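2025년 11월 20일

점심에 나온 된장국이 너무 짜서 오후 내내 물만 마셨다. 그러다 보니 화장실을 자꾸 가게 되고, 화장실 가는 길에 2번 라인을 자꾸 지나치게 되고, 지나치다 보면 또 서서 구경하게 되고. 그래서 오늘은 일기에 쓸 게 많다. 요 며칠은 계속 "피곤. 잠." 이렇게만 써 놨는데 그건 일기라기보다 출근 도장이지 뭐.

우리 작업장 얘기를 여기다 제대로 쓴 적이 없는 것 같아서 좀 적어 둔다. 나중에 내가 다시 읽으면 분명히 까먹었을 테니까. 회사 이름은 Vestau고, 버려진 컴퓨터를 받아다가 뜯어서 쓸 만한 부품은 살리고 나머지는 재질별로 보내는 일을 한다. 물건은 거의 다 Altley에서 들어온다. 사무실 통째로 컴퓨터 바꾸는 회사들 있잖아, 거기서 나온 것들을 Altley가 모아서 팔레트째 실어 보낸다. 이번 주에 들어온 게 785대. 검은 타워가 비닐에 둘둘 감겨서 창고 벽 쪽에 쌓여 있는데, 아침에 문 열고 들어가면 그게 제일 먼저 보인다. 솔직한 심정으로는 문을 도로 닫고 싶다 ㅋㅋ

내가 처음 왔을 때는 전부 손으로 했다. 전동드라이버 하나, 니퍼 하나, 부품 담는 플라스틱 상자 몇 개, 그리고 라디오. 옆면 패널 나사 풀고, 밀어서 빼고, 전원선 뽑고, 하드 뽑고, 램 뽑고, 그래픽카드 있으면 뽑고. 익숙해지면 머리는 딴생각을 해도 손이 알아서 한다. 그때 딴생각을 진짜 많이 했다. 이사 갈 집 가구 배치도 다 거기서 정했고, 엄마 생신 선물도 거기서 정했고, 전 회사 부장한테 했어야 하는 말도 거기서 아주 완벽하게 다듬었다. (물론 한 번도 못 써먹었다.)

대신 손목이 나갔다. 오른쪽 손목이 겨울만 되면 시큰거려서 파스 냄새를 풍기고 다녔는데, 나만 그런 게 아니라 탈의실 전체가 파스 냄새였다. 그러니까 봄에 로봇 팔이 들어온다는 얘기가 나왔을 때 반응이 딱 반으로 갈렸다. 손목 생각하면 반갑고, 월급 생각하면 무섭고. 나는 오전에는 반갑고 오후에는 무서웠다. 설명회에서 Nustia 사람들이 와서 화면 띄워 놓고 "작업자를 보조하는" 어쩌고 했는데, 보조라는 말이 그렇게 의심스럽게 들린 건 처음이었다. 뒷줄에서 누가 그럼 우리는 몇 명이 되냐고 물었고 대답이 좀 길었다. 대답이 길면 보통 안 좋은 거다.

그게 벌써 반년도 더 됐네. 결과부터 적자면 잘린 사람은 없다. 그만둔 사람은 있다. 두 사람이 여름에 나갔고, 그 자리는 안 채웠다. 이걸 뭐라고 불러야 하는지 아직도 모르겠다. 팀장은 자연 감소라고 하고, 탈의실에서는 다르게 부른다. 나는 둘 다 맞는 말 같아서 그냥 가만히 있는다. 나간 사람 중 하나는 나한테 일을 가르쳐 준 선배였다. 나사 머리가 뭉개졌을 때 고무줄을 대고 돌리는 법을 그 선배한테 배웠다. 로봇 팔이 뭉개진 나사 앞에서 멈춰 서 있으면 나는 지금도 주머니에서 고무줄을 꺼낸다. 이 얘기를 선배한테 문자로 보냈더니 "특허료 내라"고 답이 왔다.

일이 어떻게 달라졌냐면, 일단 나는 이제 서 있는 시간보다 왔다 갔다 하는 시간이 길다. 예전에는 내 자리가 있었다. 내 의자, 내 방석, 내 컵. 지금은 작업대 4개를 돌아본다. 팔이 막히면 경광등이 노랗게 들어오고, 그러면 가서 왜 막혔는지 보고, 풀어 주고, 다시 시작 버튼을 누르고, 다음 걸로 간다. 하루 종일 그거다. 걸음 수는 엄청 늘었다. 손목은 확실히 덜 아프다. 이건 인정해야 한다. 지난겨울에는 병뚜껑을 왼손으로 땄는데 올해는 아직 오른손으로 딴다! 대신 발바닥이 아파서 신발 깔창을 새로 샀다. 몸이란 게 아픈 데가 옮겨 다니는 건가 싶다.

그리고 딴생각을 못 한다. 이게 제일 아쉽다. 언제 노란불이 들어올지 모르니까 생각을 길게 못 이어 간다. 저녁에 뭐 먹지, 까지 가면 불이 들어오고, 풀고 와서 다시 저녁에 뭐, 하면 또 다른 데서 들어온다. 오늘도 결국 저녁 메뉴를 못 정하고 퇴근해서 편의점 김밥을 먹었다. 자동화 때문에 내가 김밥을 먹었다고 하면 너무 억지인가. 근데 진짜 그렇다니까.

라디오도 없어졌다. 누가 없애라고 한 건 아닌데, 경고음이 안 들린다고 소리를 줄이다 줄이다 그냥 안 켜게 됐다. 예전에는 오후 사연 시간에 다 같이 욕하면서 들었다. 시어머니가 김치통을 어쨌네, 남편이 낚싯대를 샀네, 그런 거. 손은 각자 움직이면서 입은 다 같이 움직였다. 요즘은 서로 말할 일이 있으면 누가 어느 작업대에서 막혔다는 얘기다. 나쁜 사이가 된 건 아니고, 그냥 마주 보고 앉아 있는 시간이 없어졌다. 휴게실에서는 여전히 시끄럽다. 어쩌면 더 시끄러운 것 같기도 하다. 하루치를 거기서 몰아서 하니까.

아, 그래도 좋은 얘기도 써야 공평하지. 상자 나르는 일이 줄었다. 예전에는 전원장치만 잔뜩 모인 상자를 둘이서 끙끙 들어다 옮겼는데, 그게 은근히 사람을 잡았다. 요즘은 대차를 새로 사 줘서 밀고 가면 된다. 로봇이랑은 상관없는 일인데 로봇 예산에 같이 묻어서 나왔다고 한다. 우리가 대차 사 달라고 그렇게 노래를 불렀는데 로봇이 오니까 따라온 거다. 고마워해야 하는지 약이 올라야 하는지. 탈의실 히터도 같이 좀 묻어서 왔으면 좋았을걸.

그리고 새로 배우는 게 있다. 여름에 이틀짜리 교육을 받았는데, 팔한테 위치를 가르치는 법이랑 집는 힘 조절하는 법을 배웠다. 교재는 번역이 엉망이었다. "부드러운 물기"라는 말이 계속 나와서 물기를 닦으라는 건 줄 알았더니 살살 무는 동작이란다. 우리끼리는 지금도 그렇게 부른다. 야, 저거 부드러운 물기로 바꿔, 하면 다 알아듣는다. 나는 기계치라고 평생 생각하고 살았는데 의외로 그 교육이 재밌었다. 뭘 어디서 잡아야 안 미끄러지는지, 어느 각도로 당겨야 소켓이 안 상하는지, 그건 내 손이 이미 알고 있는 거였으니까. 강사가 하드 뽑는 순서를 화면에 띄웠는데 그 순서대로 하면 케이블이 걸린다고 내가 말했다. 강사가 해 보더니 진짜 걸렸다. 그날 기분이 꽤 좋았다. 집에 와서 치킨 시켰다.

그런데 그 순서가 지금 프로그램에 들어가 있다. 내가 말한 순서대로 팔이 움직인다. 볼 때마다 기분이 묘하다. 자랑스러운 것 같기도 하고, 뭘 하나 공짜로 내준 것 같기도 하고. 선배 말대로 특허료를 달라고 해야 하나. 월급 명세서에는 그런 칸이 없다.

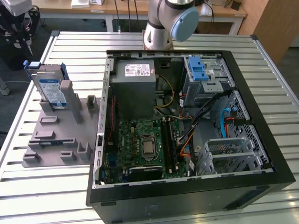 케이블 얘기가 나와서 말인데, 아직도 제일 많이 막히는 게 선이다. 나사는 딱딱하고 자리가 정해져 있으니까 팔이 제법 잘한다. 근데 선은 컴퓨터마다 다 제멋대로다. 어떤 집은 케이블 타이로 얌전하게 묶어 놨고, 어떤 집은 남는 선을 그냥 빈 데에 쑤셔 넣어 놨다. 사람은 그걸 손등으로 쓱 밀고 안쪽에 손가락을 넣으면 되는데 팔한테는 그 "쓱"이 그렇게 어렵단다. Nustia 쪽에서 12월에 새 버전을 올려 준다고 했다. 선을 한쪽으로 치우는 동작이 추가된다고. 그러면 노란불이 많이 줄어들 거라는데, 노란불이 줄면 내가 할 일도 주는 거 아닌가? 하고 물어보려다가 회의가 길어질 것 같아서 참았다. 또 대답이 길까 봐 그런 것도 있고.

하드는 아직 마지막 확인을 사람이 한다. 데이터가 들어 있는 거라서 일련번호를 대조하고 파쇄 쪽으로 넘기는 건 반드시 사람 서명이 있어야 한다. 오늘 내가 서명한 게 234개다. 처음 몇 장은 이름을 또박또박 쓰는데 나중에는 지렁이가 된다. 예전에는 그 일을 귀찮아했는데 요즘은 이상하게 꼼꼼히 하게 된다. 내 이름이 들어가는 일이 이제 그거 하나라서 그런가. 글씨를 좀 예쁘게 써 볼까 하고 볼펜도 새로 샀다. (0.38로 샀더니 종이가 자꾸 긁힌다. 실패.)

오후에 Fitzgerald에서 견학을 왔다. 거기도 우리랑 비슷한 일을 하는데 로봇을 들일까 말까 고민 중이라고 한다. 관리자들은 팔 쪽으로 우르르 가서 속도가 얼마냐, 하루에 몇 대냐 그런 걸 물었고, 작업복 입은 분 하나가 뒤에 남아서 나한테 작게 물었다. 이거 들어오고 나서 어때요, 하고. 뭐라고 대답할지 몰라서 손목은 좋아졌어요, 했다. 그분이 웃으면서 자기 손목을 돌려 보였는데 보호대를 차고 있었다. 무슨 말인지 너무 알겠어서 나도 웃었다.

좀 더 말해 줄걸 그랬다. 신발 깔창은 좋은 걸로 사라고. 교육은 시켜 준다고 하면 무조건 손 들고 가라고. 라디오는 처음부터 경고음보다 조금 작게 맞춰 놓으면 계속 들을 수 있을지도 모르니까 우리처럼 아예 끄지는 말라고. 그리고 사람 나간 자리를 채울 건지 말 건지는 설명회 때 꼭 종이로 받아 두라고. 집에 오는 버스에서야 이런 말들이 줄줄이 떠올랐다. 버스에는 노란불이 없으니까 딴생각이 된다. 전 회사 부장한테 할 말을 다듬던 실력이 아직 안 죽었다.

팀장이 퇴근 전에 슬쩍 와서 내년에 교육 담당을 해 볼 생각이 있냐고 물었다. 새로 오는 사람들한테 팔 다루는 걸 가르치는 일이라고. 새로 오는 사람이 있긴 있냐고 되물었더니 있을 거란다. 대답이 짧아서 조금 믿음이 갔다. 돈을 더 주는지는 아직 모른다고 했다. 그건 내가 물어본 게 아니라 팀장이 먼저 말했다. 먼저 말하는 거 보니까 안 줄 것 같다. 생각해 보겠다고 했는데 사실 하고는 싶다. 선배가 나한테 가르쳐 준 식으로 누구한테 가르치면 재밌을 것 같다. 고무줄도 가르쳐 줘야지. 교재에는 없을 테니까.

근데 담당이 되면 서명하는 일은 다른 사람한테 넘어가나? 그건 내일 물어봐야겠다. 볼펜까지 샀는데.

집에 와서 오른쪽 손목을 한참 돌려 봤다. 뚝 소리가 한 번 났는데 아프지는 않았다. 그래도 불안해서 서랍을 뒤졌더니 작년에 쓰다 남은 파스가 한 장 나왔다. 유통기한은 안 봤다. 그냥 발바닥에 붙였다. 시원하다.

내일은 팔레트 새로 내리는 날이라 일찍 나가야 한다. 알람 두 개 맞춤. 보온병 챙기기. 된장국 나오면 국물은 먹지 말 것.

선배한테 교육 담당 얘기를 문자로 보냈는데 아직 답이 없다. 자나 보다. 나도 자야지.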